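Print this page | E-mail this page

How to Read Your Meter Before Solar Panels Go Up

Before you ask for a quote on rooftop panels, find out how much power the house uses. Installers will guess from the square footage if you let them, and the guess usually runs high.

1. Get out your electric bills for the past year. Write down the kilowatt-hours for each month and skip the dollar amounts, which move with the rate.

2. Read the meter yourself on a Friday evening and again one week later, at the same time of day. Subtract the first number from the second. Our house in Drernbridge came to 98 kWh for a week in July with the window unit running.

3. Look for loads that never shut off. An old freezer in the garage can use more than the kitchen refrigerator. Switch off one breaker at a time and watch the meter - leave the medical equipment and the sump pump alone.

4. Add up the year. Ours was 4000 kWh. Both Skusen and Tamura had quoted us a system for a much larger family.

5. Send the total to each installer and ask for a new quote in writing, with the expected yearly output on it. 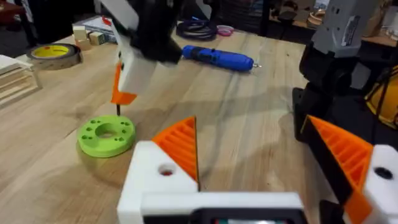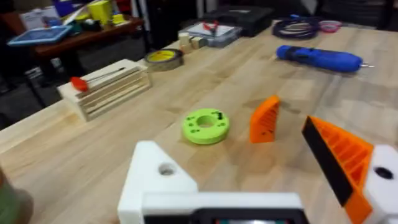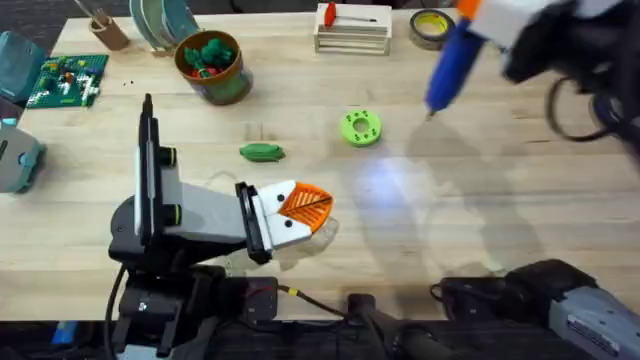 Eulalia Jara wrote in to say that her utility only credits extra power at the wholesale rate, so she would size the system a little under the yearly total and add panels later if she buys an electric car.

Comments (2) | Shares (1296)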